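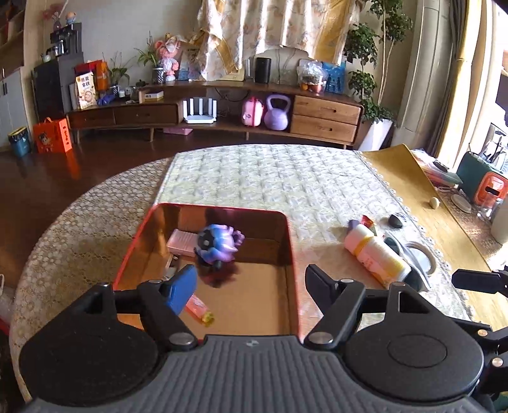
Section 2: Sorting the Tabletop Catch-All

Now for the fun part — a home for all those little things! Your Birnitow guide uses one open box on the table.

1. Empty the box and wipe out the corners.
2. Stand the biggest container against one side.
3. Lay small tubes flat on the bottom, caps on tight.
4. Add toys last, so they're easy to grab (kids love this step).
5. Bottles too long for the box can lie beside it on the cloth.

Note: Smooth any layered cloths before you start. A box on a wrinkle will rock.

Caution: Keep pointed items away from toys, and check every cap — lace stains fast!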